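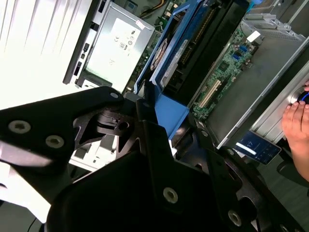
What is Astari?

Astari is the custom, kept in the hill town of Peltberg and a handful of villages nearby, of setting aside one stretch of days each year in which a grown person does no paid work and makes no plans. The word is used for the days themselves, for the person keeping them ("she is in Astari until Sunday week"), and, more loosely, for the easygoing frame of mind that people hope to carry home afterward.

Origins

The custom seems to have grown out of the hay harvest. Families in the upper valley finished mowing at different times, depending on how steep their land was and how many children were old enough to rake, and a household that got done early was expected to rest openly, on the bench in front of the house, where the neighbors could see it. Sitting indoors was thought a little unfriendly. A farm diary kept in Trarov, the next village down the road, mentions "the bench days" several times and grumbles once that an uncle had stretched his to nearly a month.

How the bench days came to be called Astari is less clear. Local tradition points to a meadow of that name above the town, now mostly grown over with birch, where the last hay of the season was cut. Corina Hämmerli, who collected stories in the valley for many years and was by all accounts a very patient listener, preferred a different explanation. She believed it had been a nursery word for dawdling, used to scold children, and that the grown-ups borrowed it for themselves later on. Both stories are still told, sometimes by the same person.

How it is kept

The usual length is 10 days, though shorter and longer versions are common and there is no real penalty for either. Most people begin in June. The person going into Astari tells the household and the employer, and then puts a chair outside the front door. The chair stays out in all weather until the days are over, and anyone passing may stop to talk, but it is considered bad manners to ask what the person intends to do next. Cooking is allowed, and so are walking, mending, music, and naps — naps are practically encouraged. Long trips are frowned upon by older residents, who feel that a person rushing to catch a train has missed the point.

On the last evening there is a supper of flat barley cakes with sour cherries, baked by somebody other than the person whose days are ending. Customs around the supper differ from house to house. In Trarov the chair is carried in by the youngest child present, while in Peltberg it is simply left where it is until morning.

Decline and return

By the time the Karakaya spinning mill was taking on workers from the whole valley, the custom had shrunk to a long weekend, and in many families it was dropped altogether. Shift work left little room for it. Monique Riviere, a schoolteacher who had moved to the town as a young woman, is generally given credit for bringing it back. She kept the full term outside her rented rooms one summer, waving cheerfully at everyone who went by, and the next year 17 households joined her. Her short book on the subject, The Chair Outside, is still sold at the bakery.

Peltberg has 2,138 inhabitants, and in a good year some 700 of them now keep Astari in one form or another. Several of the larger employers in the valley write the days into their contracts.

Views and criticism

Admirers tend to see the custom as a gentle answer to a working life that fills every corner. The Icelandic essayist Vilhjálmur Thorlacius, who spent two summers in the town, wrote fondly of "a place where a man may be seen to do nothing and be thought well of for it." His countryman Oddur Þorgeirsson was cooler, and remarked that the barley cakes did not bake themselves — in the households he visited, the women kept shorter days than their husbands and did most of the cooking for everyone else's. Carter Melnyk has raised a related worry about people who are paid by the hour, for whom the days can mean a thin month.

See also: Bench days; Hay harvest customs; Sour cherry supper

This article was last revised on 14 October 2024.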